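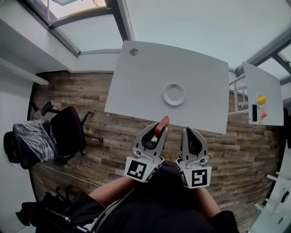
Primo Mazza thinks the house rules should come printed on the lid of the case, because a rule in a manual is a rule on a shelf. I told him I'd do the next best thing and put them on the product page, right where you're deciding whether to buy. So this is half a sales page and half me going on about good practice (sorry, I like this stuff!).

Bivo Hand-Held Gripper Pair
Sold by Truvus. Order code 144.

What you're getting is a left and a right, white, with curved fingers and a black inner pad on each gripper. You hold them, you do the task with your own two arms, and your movements become the demonstration your robot learns from. Each one has a square marker on its base and the two patterns are different, so please don't swap them around. I did that once with my first pair and spent most of an afternoon wondering why my left hand was doing everything backward.

Print this page | E-mail this page

The working rules we ship with every pair

I wrote the first version of these in January with Sixten Ljungberg, and we've argued over the wording ever since. There's no official standard that covers exactly this kind of work as far as either of us knows, so treat it as our house practice and let your own site rules win wherever they're stricter.

Markers first. Keep them flat, clean and uncovered. If a long sleeve slides down over one you'll lose tracking, so push your sleeves up before you start. No tape, no stickers, no writing your name on the white part (I've seen it, the marker was ruined). A scratched marker gets replaced, and you recheck the pair before recording again.

One task, one surface. Put out what the task needs and move the rest to a side table. If the job is putting a toy lemon on a plate, I want the plate on the desk and the fruit waiting on its tray within easy reach. Phones are the thing people forget. Ours end up next to the tray all the time, and the rule is that the phone is either part of the setup and stays in one spot for the whole batch, or it's in your pocket. Sixten wanted it banned from the room. He lost that one.

Look at the floor. You'll be watching your hands, and your feet will go wherever they like. Cables get run along a wall or taped down, chairs with casters get pushed well back, bags go under something. I'm strict about this one with visitors and a lot less strict with myself, which Sixten brings up whenever he can.

Take breaks. Our limit is 30 minutes of holding the grippers and then you put them down, even if you feel great. Shoulders complain late. Swap people if you've got them.

Write down the bad takes. Dropped the lemon? Keep the recording and label it as a drop. Please don't quietly delete it! A set with only the pretty takes in it is hard to trust, and whoever gets your data later has no way to tell what's missing.

Ask before you record people. Get a yes in writing from the person wearing the gear and from anyone who might wander past, and check that nothing private is lying on the desk or lit up on a screen.

In the box
Left gripper, right gripper
Spare marker set, both patterns
9 replacement finger pads
Hex key for the bracket screws
Rules card (on thick paper, Primo, it's the best I could do)

Fit and care

Wipe the pads with a damp cloth and let them dry before they go back in the case. Check the small screws above the markers at the start of each session and snug them up by hand. Don't go wild with the key, the brackets don't need it. The Orozco chest strap fits if you want to hang the pair up between takes, and the Flemel case holds everything above with the spares on top.

Pads wear faster on gritty things like unglazed cups. I change mine when the surface goes shiny. Extra pads are order code 51 and they go out with the afternoon mail if you order before noon.

If your lab has a rule we don't, send it over. The marker rule about sleeves came from a customer and it's the one I repeat most.

Equipment > Data Collection > Hand-Held Grippers > Bivo Pair

Contact Truvus | Copyright Truvus, all rights reserved | Back to top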